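Londo发布家具接地部位擦拭规程修订版，首批在Marras办公园区执行
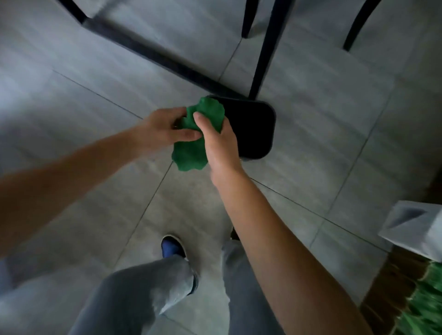
Londo设施服务公司七月起在其承接的室内保洁项目中执行《家具接地部位及邻近硬质地面擦拭规程》修订版（以下简称“规程”）。规程规定了桌椅腿、斜撑、横杆、底板、脚垫以及与其相接的地砖和砖缝的手工擦拭方法，适用于机洗和拖擦无法完整覆盖的区域。首个执行场所为Marras办公园区的公共就餐区、会议区和走廊休息区，合计面积2829平方米，地面均为浅灰色方形地砖。

规程由Londo技术部起草，家具租赁企业Bidum参与了涂层、脚垫和连接件部分的编写，培训由Jindidley职业培训中心承担。

一、修订背景

Londo原有的室内保洁作业文件把地面和家具分为两个对象，分别编写。地面文件以拖把、平板拖和洗地机为主要工具，家具文件以台面、座面和靠背为主要对象。桌椅腿下段和底板在两份文件中都有提及，但都没有规定由哪一道工序完成，也没有规定使用哪一种擦布。

现场复核中记录到的问题集中在以下几类：底板与立腿相接处积灰；底板边缘外侧形成一圈浅色水渍；黑色金属件下段留有拖把带起的污水干痕；斜撑下缘附着纤维和毛发；底板周围的砖缝颜色深于同一区域的其他砖缝。

技术部认为，上述问题与工具形状有直接关系。平板拖的拖头为直边，遇到圆角底板时只能沿切线方向通过，底板转角外侧会留下未擦到的小块区域。斜撑低于拖杆的操作高度时，拖头无法伸入。多条腿相互靠近时，拖头在腿间转向，污水容易被推向腿的背面。

“原来的文件写的是‘擦净桌椅及周边地面’，员工照做，各人做法不同，检查的人也没有统一的判定依据。”Londo技术部经理Roscoe Haverford说，“这次修订把动作写到了部位，先擦哪里、擦布怎么拿、什么时候换面，都有条文可以对照。”

二、适用范围

规程适用于下列家具和地面的组合：

金属腿桌椅，包括直腿、弯腿、斜撑式和底板式结构；
表面为喷涂、电镀或氧化处理的金属件；
瓷砖、石材及其他不吸水或低吸水的硬质地面；
底部带有塑料、橡胶或毛毡脚垫的可移动家具。

规程不适用于地毯上的家具、未封闭的木地板、带电的升降桌底座，以及医疗和食品加工场所中另有卫生要求的区域。升降桌底座的清洁由设备维护人员在断电后进行，保洁员不拆卸底座护罩，也不向护罩缝隙内喷洒任何液体。

户外家具暂不纳入。户外家具的腿部多有泥沙，直接用擦布擦拭会磨伤涂层，需要先冲洗，工序与室内不同。

三、擦布分类与折叠

规程按部位对擦布进行颜色区分。绿色擦布用于桌椅腿、斜撑、底板及底板外侧的地面；蓝色擦布用于台面、座面和靠背；红色擦布用于卫生间，不得带入就餐区和会议区。各颜色的擦布分袋存放、分批洗涤，洗后不得混装。

绿色擦布在Marras办公园区的用途调整幅度较大。此前园区内的绿色擦布同时用于窗台和茶水间外侧柜面，执行修订版后，这两处改用蓝色擦布，已发放的绿色擦布全部回收重洗后再投入使用。

擦布的使用形式分为折叠和松握两种。

折叠形式用于平面。擦布对折后再对折，形成4层，手掌平放在擦布上，四指并拢。一个面用脏后翻至另一面，两面均用脏后展开重折，直至所有可用面用完。用完的擦布放入回收袋，不得在水桶中涮洗后继续使用。

松握形式用于不规则部位，包括立腿与底板的相接处、弯腿的弯折内侧、斜撑端部以及多条腿靠近的位置。双手各持擦布一侧，拇指压住布面，布的中段自然起皱，以起皱部分贴合被擦表面。松握时擦布的下垂部分不宜过长，拖在地上的部分会把地面灰尘带到已擦过的金属件上。

规程特别说明，松握不等于揉成一团。擦布被完全揉紧后，接触面变小，内层无法使用，手指也容易直接接触金属件边缘。培训时要求学员在擦拭过程中能够随时展开擦布并指出已用面和未用面。

四、作业顺序

每一件家具的接地部位按自上而下、由内向外的顺序擦拭。具体工序如下。

第一道，干除尘。使用干燥的绿色擦布沿立腿和斜撑由上向下擦拭，除去浮灰、纤维和毛发。斜撑先擦上表面，再擦下缘。毛发缠绕在脚垫上的，用手取下，不使用刀片。此道工序不得使用潮湿擦布，浮灰遇水后会在黑色表面形成条痕，增加后续工作量。

第二道，湿擦金属件。换用一块拧至不滴水的绿色擦布，擦拭立腿、斜撑和横杆。擦拭方向与构件长度方向一致，不做往复打圈。立腿较粗时，双手在腿的两侧包住擦布，分段向下移动。细腿用单手包握即可，另一只手扶住家具，防止移位。

第三道，擦拭底板。底板先擦上表面，再擦侧边，最后擦立腿与底板的相接处。圆角底板的转角处用松握形式，拇指推动布面沿转角移动。相接处有硬化污垢的，以潮湿擦布覆盖软化，再行擦除，不得用金属工具铲刮。

第四道，擦拭邻近地面。以底板或脚垫的外缘为起点向外擦拭，范围为平板拖无法贴合的区域。遇砖缝时，先沿砖缝方向擦拭，再擦砖面。砖缝与家具边缘成斜角的，仍以砖缝方向为准。

第五道，收干。使用干燥的绿色擦布依次擦过金属件、底板和邻近地面，收去残留水分。底板外缘与地面之间的缝隙须单独收干一次。

五道工序全部完成后，方可进行该区域的大面积拖擦。拖擦时拖头与底板外缘保持间隔，不再触碰已收干的部位。

作业顺序与原有习惯有较大差别。园区保洁班组过去先拖地后擦家具，理由是拖地耗时长，应优先完成。修订版将家具底部提前，目的是让擦拭过程中落到地面的灰尘由后续拖擦带走，避免二次返工。

五、姿势与移动

低位擦拭采用单膝着地或坐低凳的姿势。规程不允许长时间弯腰站立作业，也不允许趴伏在桌下。使用跪垫时，跪垫放在尚未擦拭的一侧，人向未擦拭方向后退移动。

作业人员一只手擦拭时，另一只手可扶住立腿或横杆，但不得以斜撑作为起身的支撑点。斜撑的连接件按侧向受力设计，承受向下的集中力后可能松动。

需要移动家具时，椅子应提起后移动，不得拖拽。带底板的桌子由2人共同抬移，抬移位置为台面下方的框架，不抬底板边缘。底板在硬质地面上拖动会在砖面留下划痕，夹在底板下的砂粒也会磨损底板下表面。

不具备抬移条件的，不移动家具，只擦拭可触及部位，并在工作单上注明。注明后由项目主管安排在下一次集中保洁时处理。

六、清洁剂的使用

日常擦拭以清水为主。有油渍时使用中性清洁剂，按产品标签的比例稀释，先喷在擦布上，再擦拭家具。不得将清洁剂直接喷洒在立腿、连接件或砖缝上。

下列清洁剂不用于家具接地部位：

含氯漂白剂。与喷涂表面接触后可能使涂层褪色，流入连接件后加速紧固件锈蚀。
酸性除垢剂。对水泥基填缝材料有侵蚀作用。
含蜡护理剂。残留物降低地面防滑性能，并使灰尘更易附着于黑色表面。
含研磨颗粒的膏剂。会在哑光和半哑光表面上留下局部亮斑，无法恢复。

使用清洁剂后，须用清水擦布复擦一次，再进入收干工序。鞋油、墨水和口香糖等局部污渍按附录中的方法单独处理，先在隐蔽位置试擦，确认表面无变化后再扩大范围。

Bidum在征求意见阶段提供了其租赁家具的涂层维护资料。该公司维护主管Mehwish Siddiqui表示，退租家具中，腿部下段的涂层损伤多于上段，损伤位置通常与拖把的接触高度一致。

“黑色件上的白痕有两种，一种是水分蒸发后留下的矿物质，另一种是涂层本身已经磨损。前一种可以擦掉，后一种越擦越明显。”Mehwish Siddiqui说，“我们希望保洁员先判断再动手，判断不了的就停下来拍照上报，不要加大力气。”

根据这一意见，规程增加了白痕的现场判别方法：用拧干的擦布覆盖白痕后移开，观察湿润状态下和干燥后的变化。擦拭后消失且干燥后不再出现的，按水渍处理；湿润时变浅、干燥后恢复原状的，按涂层磨损登记，不再进行任何擦除操作。

七、脚垫与底板的检查

擦拭过程中同步检查脚垫和底板的状态。检查不增加单独工序，保洁员在第三道工序完成后目视确认，发现异常时记录。

需要记录的情形包括：脚垫缺失或开裂；圆头脚套松脱；底板翘起，与地面之间有明显间隙；立腿与底板的连接处松动；底板边缘涂层起泡或剥落；脚垫下方的地砖有裂纹或缺角；砖缝填料脱落。

保洁员不更换脚垫，不紧固螺丝，也不在底板下塞垫纸片或布片。上述情形由项目主管汇总后转交家具所有方或物业工程部门。Marras办公园区的租赁家具由Bidum处理，园区自有家具由园区工程部门处理。

脚垫脱落而家具仍在使用的，记录后应将该件家具移至不影响通行的位置，并放置停用标识。金属腿端直接接触地砖时，每次移动都可能划伤砖面，继续使用的损失通常高于脚垫本身的费用。

八、砖缝的处理

修订版把底板外侧的砖缝列为独立检查项。砖缝低于砖面，平板拖经过时污水留在缝内，干燥后颜色加深。底板附近的砖缝由于拖擦次数不均，深浅差异更容易被看到，在浅灰色地砖上尤为明显。

日常作业中，砖缝只做擦拭和收干。颜色明显加深的砖缝列入集中保洁，使用尼龙软刷和中性清洁剂沿缝刷洗，刷洗后立即用擦布吸走污水，不得任其流向相邻砖块。刷洗时刷毛不触及底板侧边。

对于表面带有纹理或斑点的仿石地砖，规程要求在侧光下检查。纹理与轻微污渍在正上方光线下不易区分，检查人员应改变观察角度，不以颜色不均作为判定不合格的唯一依据。

九、检查与判定

检查分为自查、班组检查和项目检查。自查由保洁员在收干后进行，班组检查在当班结束前完成，项目检查由主管按区域抽取。

判定采用部位判定，不采用整体评分。每个被抽取的家具按立腿、斜撑、底板、相接处、邻近地面分别给出合格或不合格。任一部位不合格的，只返工该部位及其下方部位，不要求整件重做。

判定标准如下：

立腿和斜撑：无浮灰、毛发和液体流痕，干布擦过后布面无明显污迹。
底板：上表面和侧边无灰尘，转角处无残留污垢。
相接处：无积灰，无积水，无清洁剂结晶。
邻近地面：砖面无水渍圈，砖缝内无积水，与外侧拖擦区域之间无明显分界线。

涂层磨损、砖面划痕和填缝材料老化不作为保洁不合格项，但未按要求记录的，作为记录缺失处理。

Roscoe Haverford表示，部位判定的目的在于缩小返工范围。“整件重做看起来严格，实际会增加擦拭次数，对涂层没有好处。相接处没有擦干净，就处理相接处。”

十、培训安排

Jindidley职业培训中心负责编写教材和组织实操。培训在铺有方形地砖的实训室内进行，配置直腿、弯腿、斜撑式和底板式家具，每期最多27人。学员完成理论讲解后，在实训室内逐项练习擦布折叠、松握擦拭、底板转角处理和收干。

实操考核由教员指定家具，学员独立完成全部工序。考核重点为工序顺序、擦布换面和收干质量，不计完成速度。使用错误颜色的擦布，或在湿擦前未进行干除尘的，该次考核不通过，学员经补充练习后可重新参加。

教材采用图文对照形式，每一道工序列出操作要点和常见错误。常见错误包括：用潮湿擦布直接擦浮灰；擦完地面后用同一面擦布擦立腿；只擦底板上表面，不擦侧边；收干时遗漏立腿背面；擦布拖在脚下并被踩踏。

班组长另行参加记录与判定培训，内容为白痕判别、异常登记和返工范围的确定。完成培训的班组长负责本班组新进人员的现场带教。

十一、工具配置与洗涤

执行修订版的项目须为每个班组配备绿色干擦布袋、绿色湿擦布袋、脏布回收袋、喷壶、跪垫、低凳和尼龙软刷。干布袋和湿布袋以袋口标签区分，不得共用。

擦布洗涤前抖去毛发和砂粒。洗涤时不使用柔顺剂，柔顺剂残留会降低吸水性能，并在深色表面形成薄膜。擦布完全干燥后方可折叠入袋，潮湿存放的擦布须重新洗涤。

出现下列情况之一的擦布停止使用：布边脱线并可能缠绕脚垫；布面嵌有无法洗去的硬质颗粒；吸水后仍在金属件上留下明显水膜；颜色褪至无法与其他用途的擦布区分。停用擦布不降级用于其他部位，以免颜色分类失效。

喷壶须标明内装液体名称和稀释日期。未标明的液体一律倒弃，不以气味或颜色判断成分。

十二、执行与后续安排

Marras办公园区的作业安排在就餐区早间开放之前和午后使用低峰时段。会议区按预约间隔进行，会议进行期间不进入。走廊休息区分段作业，每段放置地面湿滑标识，收干完成后撤除。

园区内的旧版作业卡已停止使用。新版作业卡按区域存放在工具间，内容为工序顺序、擦布颜色、禁用清洁剂和异常登记方式。作业卡与规程正文不一致时，以规程正文为准。

其他项目的执行时间由Londo各项目主管根据家具类型和地面材料确定。地面为多种材料拼接的场所，应先核对各材料的耐水和耐清洁剂要求，再发放作业卡。租赁家具占比较高的场所，应先与出租方确认异常登记的接收人。

技术部正在整理Marras办公园区的异常登记记录，用于编写弯腿家具和多腿交错布置的补充条文。补充条文拟对椅腿进入桌腿之间时的擦拭次序作出规定。目前的做法是先将椅子提起移出，分别擦拭桌椅接地部位，待地面收干后再将椅子归位。

Bidum将在其租赁交付文件中附上规程中关于涂层、底板和脚垫的条文摘要，供承租方的保洁人员使用。摘要不包含判定标准和人员培训内容，需要完整文本的承租方可向Londo技术部索取。

关于Londo

Londo为办公、教育和商业场所提供室内保洁、地面养护和日常设施服务。公司技术部负责作业文件编写、工具选型和现场质量复核。

关于Bidum

Bidum从事办公桌椅、会议家具和公共区域家具的租赁、配送与维护，业务包括退租家具的检查、翻新和再次投放。

关于Jindidley职业培训中心

Jindidley职业培训中心开设保洁、物业服务和设备日常维护课程，提供理论教学与实训场地。

媒体联络

规程文本、作业卡样张及培训报名事宜，由Londo技术部受理，联络人Roscoe Haverford。租赁家具的涂层与脚垫维护事宜，由Bidum维护部受理，联络人Mehwish Siddiqui。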